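3. Method

3.1 Survey sites

Rainfall interception was measured under street trees at four sites in the Karaki catchment. Two sites (Ullar Street and the Clasura reserve) are planted with mature plane trees, and two (Basance Road north and south) with younger brush box. Each site had three gauges under canopy and one in the open, placed at least two canopy widths from any tree or building. Gauges were read by hand at 8 am after each wet day. No reading was taken if the open gauge held less than 1 mm.

3.2 Field records

Readings were written on paper sheets, one per site per visit, and filed by site. Water-resistant paper was trialled at Basance Road but took pencil badly and was dropped after the first fortnight.
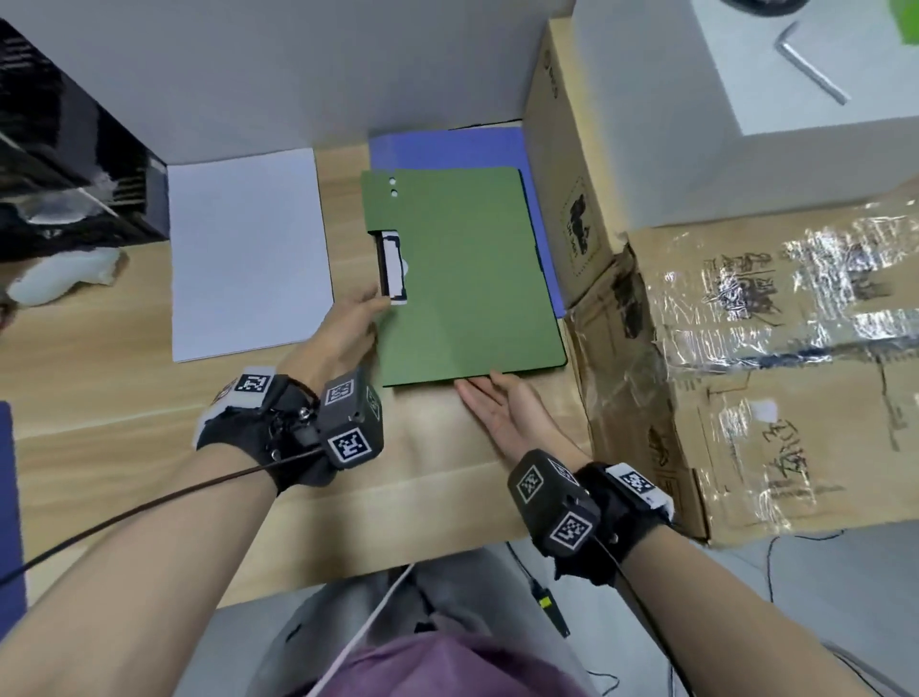
Figure 4. Green and blue folders on the desk.

The full record contains 343 gauge readings. Of these, 12 were rejected: eight from a gauge at the Clasura reserve that was found tilted, and four where leaf litter had blocked the funnel. Rejected readings were left in the spreadsheet with a flag and do not enter the means below.

3.3 Calculation

Interception loss was taken as open rainfall minus mean throughfall, expressed as a percentage of open rainfall. Stemflow was not measured. Published values for smooth-barked species suggest it is small but not zero, so the losses reported in Section 4 are probably slightly high — more so for the plane trees. Events were grouped by depth into light (under 5 mm), moderate (5 to 15 mm) and heavy (over 15 mm).

3.4 Data entry and checking

Sheets were typed up by one group member and read back aloud by another. Totals were then compared by site. Two disagreements remained after the first pass, both decimal points, and were corrected from the sheets. Ghada Kanaan repeated the calculation for Ullar Street separately and got the same percentages to one decimal place.
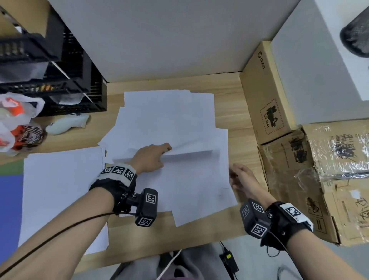 4. Results

Loss was highest in light events at all sites. Under the plane trees the mean fell steadily with event depth. The brush box sites followed the same pattern but with more scatter, and the heavy group there rests on too few events to support a comparison. A second round of readings is planned for October, when the plane trees will be back in partial leaf.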